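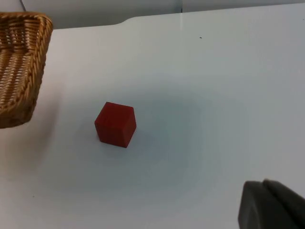
gravelpit wrote:
I'd like to see the actual agreement before I clap for it. The governor says Drerel will buy 48 percent of its inputs inside the state and that this will "pay for itself in revenue." Pay for itself when? The tax break starts the day they break ground in Jemholm. The local buying target doesn't kick in until year five, if I'm reading the summary right, and the summary is all we've been given.

tallow_road wrote:
You are reading it right. Page 2 of the handout. There's also a line saying the target can be "revisited in light of market conditions," so call it a wish and not a target.

northdock wrote:
Every time a company wants to make something in this state instead of shipping it in, this forum finds a reason it's a scam. We import nearly all our starch. We grow the corn. It leaves on a train and comes back in bags with somebody else's markup on it. Drerel wants to process it where it grows. What is the complaint?

gravelpit wrote:
The complaint is that we're paying them to do it and we can't see the terms. If the numbers worked they'd build it without a 12 year property tax break.

northdock wrote:
Companies get offers from other states. You know this. If we don't bid, Irnitz stays a grain elevator and a gas station.

tallow_road wrote:
Irnitz isn't getting the plant though? The plant is in Jemholm. Irnitz gets a "collection point," and as far as I can tell from the handout that means a scale and a parking lot.

northdock wrote:
A collection point is still a buyer closer to the farm. Less hauling. That matters if you've ever paid for diesel.

ledger_line wrote:
I do books for a couple of small processors, neither of them involved in this, so take it for what it's worth. The revenue claim in the speech leans on three things: sales tax from construction, income tax from the jobs, and "supplier growth." The first one happens once. The second depends on the 2,000 jobs figure, and that figure includes haulers and farm workers who are already working. The third is a guess. I wouldn't lend money on it.

northdock wrote:
Where does it say existing workers are counted?

ledger_line wrote:
Footnote under the jobs table. "Direct, indirect and sustained." Sustained means they have the job now.

northdock wrote:
OK, I missed that. I still think sustained counts for something. Those jobs could go away.

gravelpit wrote:
Any job could go away. You can't book my paycheck as a win for the budget because I didn't get fired.

shortrow wrote:
I farm east of Irnitz and nobody has offered me a contract. What I got was an invitation to a meeting on a Tuesday at 10 in the morning, in planting season. They want a particular starch content and they want it delivered to their schedule. I asked what the price would be and the answer was "competitive." With what? There'd be one buyer.

northdock wrote:
You can still sell to the elevator.

shortrow wrote:
Not if I've planted their variety. The elevator docks you for it. I'm not against the plant, I'd like to be clear on that. I'd sign tomorrow if there was a floor price in writing.

tallow_road wrote:
Does anybody remember Kawaguchi? Same pitch, different product. They were going to make pump housings here and buy castings from local shops. The shops tooled up. Then the castings were "not to spec" and the whole order went overseas. The tax break ran to the end anyway.

northdock wrote:
Kawaguchi still employs people here.

tallow_road wrote:
It does, in a warehouse – putting labels on imported pumps. I've got nothing against the warehouse, but it wasn't what we were sold.

ledger_line wrote:
To be fair to the idea, local sourcing can work. It tends to need two things up front: power that stays on and a supplier base that can already meet the standard. The handout spends one sentence on power. If the state put the same money into the substation and the road, any company could use them, including Drerel.

gravelpit wrote:
And if Drerel left we'd still have the road.

northdock wrote:
Roads don't hire anybody. I'd take a plant with a flawed deal over a nice road to an empty field. But fine, I'd support a clawback. If they miss the 48 percent, they pay back a share. Would that satisfy you?

gravelpit wrote:
Depends who measures it. If Drerel reports its own number, no.

shortrow wrote:
Trucking counts as a local input, by the way. So does security. I asked.

northdock wrote:
Trucking counts toward the 48?

shortrow wrote:
That's what the man at the meeting said. He didn't have it on paper either.

tallow_road wrote:
I've put in a records request for the full agreement. Will post it here if they send anything that isn't blacked out.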